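News > Press Room > Home & Furnishings > Upholstery

Nukano releases results of its home upholstery trial, and they are mixed

January

JARNDEN – Nukano, the independent household testing office, has released the results of a trial of upholstered ottomans and bench tops sold as "easy living" furniture. The trial asked a plain question: do these pieces hold up to the jobs people really give them, such as folding laundry, sorting clothes and dropping towels on the way past? The results are less cheerful than the sales tags.

Fifty households in and near Jarnden took part. Each one received an ottoman or bench top covered in one of two fabrics, a standard weave from Elteck or a treated weave sold under the Preda name. The Preda pieces cost more, and the maker's tag promised a surface that "shrugs off daily life." Nukano wanted to know what that phrase means, and after the trial it still isn't sure.

Households kept a diary. Across the whole group they logged 2998 separate uses, and sitting was a smaller part of that than the furniture trade might like to think. Of the entries Nukano read through, 445 were for folding or stacking clean laundry. Others were for wrapping gifts, packing overnight bags, laying out school clothes and, in one home, drying a sweater flat for most of a week. The sweater left a faint ring on the Elteck fabric. It left one on the Preda fabric too, when Nukano repeated the test in its own rooms.

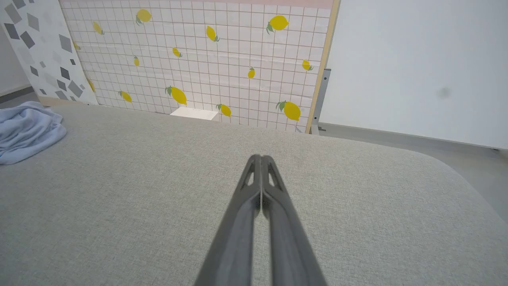

Color is where Nukano has its sharpest disagreement with the sellers. Pale covers are described in store leaflets as "forgiving," a word that appears without any evidence behind it. A light gray with a fine, slightly speckled weave does look calm next to something busy, and the yellow lemons on a white grid give it plenty to be calm against; with a light blue cloth bunched up at the side it still looks fairly tidy. Looking tidy and being clean are separate matters, though, and the diaries show people checking pale covers for marks far more often than they expected to. Several asked why the cover could not be taken off and washed. Nukano put the same question to both makers and has not had an answer it considers useful.

The shape of the pieces drew fewer complaints. Rounded corners were popular in homes with narrow walkways, and people with small children liked them as well. They were less popular with people folding sheets. A stack placed near a curved corner tends to slide, and the diaries mention piles of towels on the floor more than once. Stores promote the rounded corner as a safety feature. Nukano did not test for injuries and will not repeat the claim.

The trial also looked at cushioning. A bench that is comfortable to sit on is often a poor place to fold a shirt, as the padding gives under the hands and the creases wander. Households that wanted a folding surface preferred the firmer filling. Households that wanted a footrest preferred the softer one. The leaflets promise both from a single product, and Nukano found no piece in the trial that managed it.

As for the coating on the Preda fabric, water did bead on it when new. After repeated wiping with a damp cloth, the beading was weaker, and by the end of the trial the testers could not reliably tell the two fabrics apart by dripping water on them. The price difference had not faded in the same way.

Nukano does not advise people against buying an upholstered bench or ottoman. It does suggest that shoppers ignore the phrase "easy living," press down on the top with both hands before paying, and ask in the store whether the cover comes off. A folded sheet laid over the top during laundry did as much to keep marks away as anything on the Preda tag, and most homes have one already.

Elteck and Preda supplied pieces for the trial at the normal retail price, which Nukano paid. Neither maker saw the findings before release. Elteck has since told Nukano that its standard weave was designed for seating. Its current leaflet still mentions laundry.

A printed copy of the full findings, including the diary forms and the cleaning schedule, can be requested from the Nukano office in Jarnden. The first print run is 600 copies. A second trial, on storage benches with lift-up lids, is planned, and Nukano would like to hear from households that own one and have stopped using the storage part.

ENDS

Reader comments (4)

graycouchclub
We have the Elteck one in the bedroom. Fine for two years, then the top went kind of shiny where I put the laundry basket down. Did anyone in the trial get that or was it too short?

Marlow Street
The sliding towels thing is real. I fold on the bed now and the ottoman is where the dog sleeps.

tapemeasure
I'd like to see the numbers for the firm filling by itself. Lumping all the uses together doesn't tell me much. Someone who sits on it twice a day and someone who folds on it once a week are not doing the same test.

pk_jarnden
Paid extra for the Preda coating and can confirm about the water. Worked great for a while, then it soaked in like any other fabric. The store told me I had been wiping it wrong. Would be nice if the second trial had a section on what "wiping it right" is supposed to be.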